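Pavliuk Folding Set — Guide for the Work Room

Section 4. Sorting and folding the cloths

Please read the whole section one time before you start. The steps are the same for the Itham cloths and for the Nirnside cloths, only the size of the fold is different.

4.1 Before you start

1. Clear the table and wipe it. Let it dry fully.
2. Take the cloths out of the bag and put them on the left side of the table in one loose pile. Do not shake them over the table, the lint goes everywhere.
3. Put the two trays on the right side. The Itham tray is the deep one, the Nirnside tray is the flat one.
4. Turn on all the room lights. Dark blue and black cloths look the same colour in weak light, and this is the most common mistake in sorting.

Note: If you work in the evening, do the dark colours first, while your eyes are still fresh.

4.2 Sorting

5. Pick up one cloth at a time. Hold it near the middle and lift it straight up, until the corners hang free.
6. Look at the label in the corner. If the label is missing, measure the long side. A cloth of 45 cm or less is Nirnside. Anything longer is Itham.
7. Check both sides for holes and pulled threads. Damaged cloths go into the Dradness box under the table. Please do not fold them.
8. Make one pile for each colour. Keep a pile low enough that it does not lean.

Caution: Do not pull a cloth out from the bottom of the pile. The hem can catch on another cloth and tear.

4.3 Folding

9. Lay the cloth flat, with the label facing down and toward you.
10. Smooth it with the flat of your hand, from the centre to the edges.
11. Bring the left side over to the right side. The edges should meet — a small difference is all right, but not more than the width of the hem.
12. Fold from the bottom to the top. For Nirnside cloths you stop here.
13. For Itham cloths, fold one more time from left to right.
14. Put the folded cloth in the tray with the closed edge to the front.

Note: Seven cloths make one full stack. When the stack is full, start a new one beside it.

4.4 If a cloth becomes bunched

A soft cloth will often gather up in the middle when you lift it. Do not try to correct it in the air.
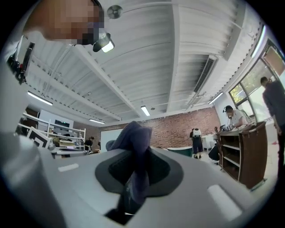
Put it back on the table, let go of it completely, and find two corners that are next to each other. Hold one in each hand and lift again. If the cloth is still twisted, turn it over and repeat from step 9.

Thin cloths crease quickly. When the crease does not go away by hand, leave the cloth flat under a full stack until the next morning.

4.5 When you finish

15. Write the number of stacks on the tray card, Itham and Nirnside separately.
16. Cover both trays. The grey lid fits only the deep tray.
17. Close the Dradness box and empty it every Thursday.

For washing and drying, see Section 5.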